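Teaching Two Arms to Clear a Table: End of Term Report

Rhodri Watkins and Cadi Samuel
13 December 2018

Our project is called Ullari (Cadi picked the name, I lost the coin toss) and the goal sounds really simple: get a pair of robot arms to gather up plates and put them in a tray, after watching a person do it. Nobody writes out the motions in code. One of us drives the arms by remote control, the computer saves everything the cameras and joints are doing, and later we train on the recordings. Most of this term went into the driving part, so that's most of the report too. 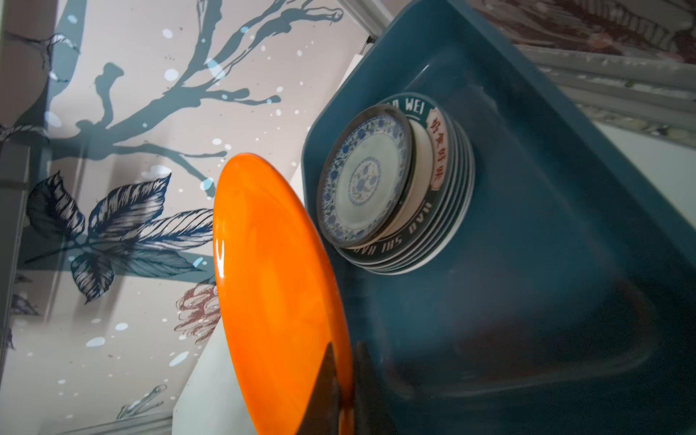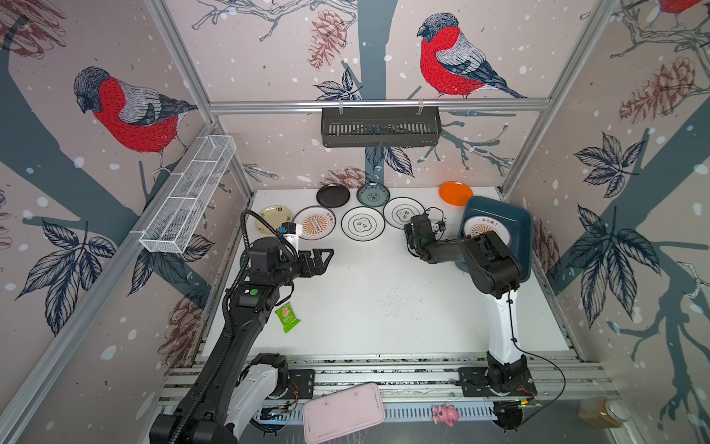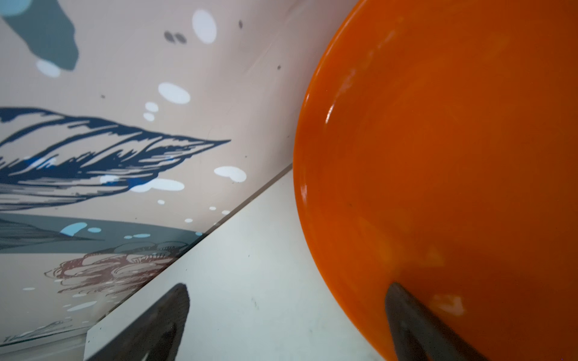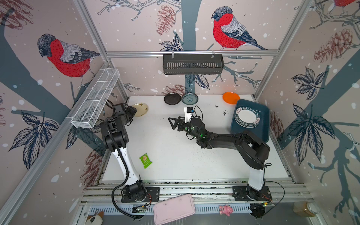 Plates, the teal tray and our bullfinch wallpaper, from the wrist and from the fixed camera.

So, how the driving works. You sit in front of two small handheld arms that we call the leaders. They have the same joints as the big ones, and whatever you do with them the big ones copy. Bend the leader's elbow and the real elbow bends. Squeeze the trigger and the gripper closes. The leaders are a kit from Brotetti, and the software that links everything together is called Plelham, which our lab has used for a couple of years and which crashes if you unplug things in the wrong order (I did this a lot in the first two weeks!).

My first try at picking up a plate took 6 minutes and I dropped it. A plate lying flat is a horrible thing to grab with two fingers. There's hardly any gap under the rim, and if you come straight down you just push on it and it slides away from you. Cadi figured out the trick before I did: come in low from the side, get one finger under the rim and one over, close, and then tip the plate up as you lift. Once it's nearly on edge you can carry it pretty much anywhere. Then the hard part is letting go, because you have to lean it back down onto the pile slowly or it lands with a bang and the whole stack shifts.

You also can't feel anything through the leaders. That surprised me more than it should have. When you pick up a plate with your own hand you know right away if it's slipping, but here you're going by eye and by the sound of the motors. I got into the habit of stopping for a second after closing the gripper, just to check. It turned out to be a bad habit! The first model we trained copied my pauses faithfully. It would grab a plate and then sit there thinking about life, sometimes for so long that we hit the stop button. We threw out that whole batch of mine and I had to learn to keep moving.

Cadi and I also drive differently, and this caused a problem we didn't see coming. She likes to use whichever arm is closer. I'm right-handed and I'd reach clear across the table with the right arm if you let me. When we mixed our recordings, the model would start one arm, change its mind, start the other arm, and end up with both of them hovering. After that we wrote down some rules and taped them next to the leaders. Near arm takes the plate. If a plate is too far from the tray, the other arm slides it over first. Both arms go back to the start pose before you end the recording. It's boring stuff, but it helped more than any setting we changed in the training code.

By May (that was the pilot, before the real project started) we only had a few test recordings, all with one arm. This term we got serious and saved 3,000 runs between us. We did them in blocks of 20, because after that many your shoulders ache and you start getting sloppy. I'd like to say I always stopped at the end of a block. Cadi would like it on record that I didn't, and that she had to delete my late ones.

We moved the plates between runs so the model wouldn't just memorize where things were. At first we were lazy about this and only nudged them a little. The model did great on those layouts and fell apart when our advisor, Professor Bautista, walked over and shoved one plate to the back. We did the next blocks with much bigger changes.

As for results, the current version manages a single plate into the tray in roughly 4 tries out of 5. Several plates in a row is still shaky, and one bad placement tends to mess up whatever comes next. It has almost no idea how to recover from a miss, and I think that's our fault, as we deleted nearly every run where we fumbled. Next term we want to record fumbles on purpose and then fix them with the leaders, so it sees what fixing looks like. Cadi has already volunteered me for the fumbling.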